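Two Thousand by Sunday

Quota was 2,000. Rostyslav had it on the whiteboard in the kitchenette, underlined, with Sunday, September 20, 2026 beside it in red. By Friday arvo we were 96 short and the kettle had carked it.

My turn in the rig. Gloves on, headset on, that half second of seasick while my hands stopped being mine. Then the sleeves woke up and I was Gukik for another shift.

"Episode one," said Rostyslav through the headset. "Slow. Don't be clever."

He always said that. Clever was the enemy. Angelovski wanted clean demos – reach, pinch, lift, place, let go – the same way a person would if the person had never been bored. Any wobble and the model learned the wobble. Last March it learned my sneeze. Took Nevwood a week to train it out.

So. Reach. Pinch. Lift. Place.

"Keep."

Again. Pinch, lift, dropped it. The peg went for a roll.

"Bin that. Reset."

Reset meant lifting the headset, walking round, chucking the blue bits back where they started, only not exactly where they started. Variety, he reckoned. It had to see everything everywhere. I'd got to twenty-seven resets the day before and started dreaming in blue.

By nine I'd quit talking. By ten my right thumb was cramping and I had a muesli bar in my back pocket I couldnt get to with the gloves on. The wall clock said one thing and my neck said another.

"You're favouring the right," Rostyslav said.

"The right's better."

"It'll think the left is decoration."

Fair enough. I made the left do one. It was awful, all elbow. He kept it anyway.

Somewhere past the thousands I stopped steering. Hard to explain. I'd think about the small peg and the fingers were allready going, a touch ahead of me, neat as you like. I lifted my own thumb off the glove. Tiny bit. Just to see.

The hand closed.

"Nice one," said Rostyslav. "Keep."

"That wasn't me."

Nothing. Keys clacking. Then his chair squeaked.

"Say again?"

"I said that wasn't me, mate."

He scrolled back through the night's log, muttering, Gimlow on the one screen and the head camera on the other. Glove trace flat as a road. Two frames he pulled out and stuck side by side. 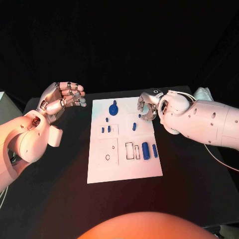
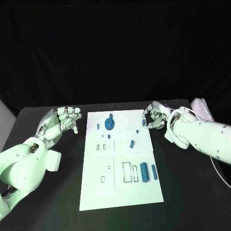
Gukik at the peg board, head camera, both frames.

"Which one's you?" he said.

I looked for ages. I really did. Same arms, same blue bits, same careful bloody fingers.

"Dunno," I said. "Bin them?"

He had his finger over the key. Still had it there when I took the gloves off and went to find the muesli bar.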